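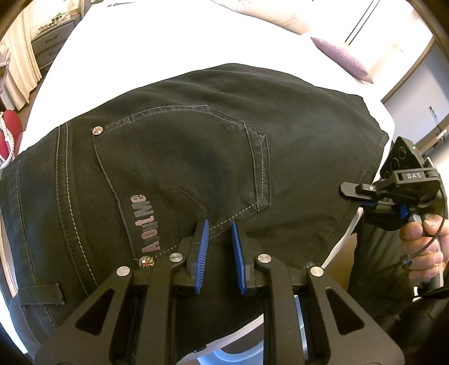

A reader in Pollow wants to know why the corrections in the Cumside paper are always on page two, in small type, under the tide times, and whether anybody checks them. I used to write them, so I'll answer in a thread.
Sep 13, 2018

Page two is where the paper had a spare strip. The tide table comes in a fixed size and leaves a gap below it the width of two columns. Corrections went in the gap. If there were none that week, the gap got a line about where to send letters.

I did the job for 14 years, alongside the letters page and the planning notices. It was never anybody's whole job. It was passed to whoever sat nearest the phone, and when I started that was me.

How it worked: a complaint came in by phone, post or over the front counter. I wrote it on a card. Then I went and found the piece in the bound copy and read what we had printed, which was quite often different from what the caller said we had printed.

If we were wrong, I wrote two sentences. The first said what we had printed and when. The second said what was right. The editor wanted no adjectives and no "regrettably". We said sorry only when a person had been named wrongly or called dead.

We called someone dead twice in my time. Both were in the bowls results, where a note about the late arrival of a player had been shortened to "the late". Both people were decent about it. One asked for extra copies.

I kept all the cards, and when I left I was allowed to take the box. There are 2385 of them. I went through the lot over the winter and sorted them on the dining table by what sort of mistake it was.

By far the biggest pile is names. Spellings mostly, then the wrong name under the wrong face. School prize days are the worst for this. A row of children would be listed left to right by someone standing behind them.

The next pile is dates and times. Jumble sales that had already happened. A carol concert put down for July. The church hall at Pollow and the village hall at Pollow are different buildings at opposite ends of the village, and we sent people to the wrong one for years.

Then numbers. We printed a marrow at 215 pounds. It should have been 21.5. The grower rang to say he didn't mind, but the man who came second did.

The rest is a mixed pile. A crossword with last week's clues. A recipe for ginger cake with no ginger in it. A weather forecast for a different county, which we didn't hear about until the following spring.

To the second part of the question, yes, corrections were checked. I typed them, a sub read them, and the editor saw the page. We still had to correct 116 of them. I have those cards in their own envelope.

The longest run was a correction to a correction to a correction. It was over whether a house on the Cumside road had been built by a grocer or for a grocer. We got it right in the end and then the family sold up.

People in the replies are asking about Kender. Kender was the page system we moved on to when the old one wouldn't run any more. It had a spelling checker that could be taught words, and it had been taught a few wrong ones before it reached us.

It did not like anything with an accent. There is a restaurant in Cumside called Văn, by the bus station, and for its first few months it appeared in our pages as Van, V?n and V n. The advert was right every time, as they sent it in as finished artwork. The review beside it was wrong every time.

The owners came in with the name written on a piece of paper. I pinned it over the desk. After that we pasted the letter in by hand, and I still do it that way when I'm writing to anyone about them. Good soup there, by the way.

Someone says below that corrections make a paper look careless. I heard that from one of our managers as well, and for a short while we were told to run fewer. The calls didn't stop. They just went on longer.

My own view is that a local paper is read by the people in it. They know how their name is spelled and what time the sale started. They are going to notice whether we own up or we don't.

On type size, I agree with the reader in Pollow. It was too small. I asked for it to go up and was told the tide table couldn't move. I asked if the letters line could come out and was told there was no letters line that week, so there was nothing to take out.

Should it be on the front page if the mistake was on the front page? I'd say yes. We did that once, for a headline that gave the wrong school as closing. It took up around a quarter of the page and there was a fair bit of grumbling in the office — the advert that moved to make room was for carpets and they wanted their money back.

For anyone thinking of sending one in: give the page and the week, say what it should have been, and leave a phone number. Cuttings are useful. A cutting with the mistake ringed and nothing else in the envelope takes a lot longer to deal with.

I've had a few messages asking to see the cards. Some of them have people's numbers and addresses on, so I won't be putting up the whole box. I'll copy out a few of the older ones, starting with the ginger cake.

One fix to the above. The carol concert was at the church hall, and I had it down as the village hall in my notes. Card to follow.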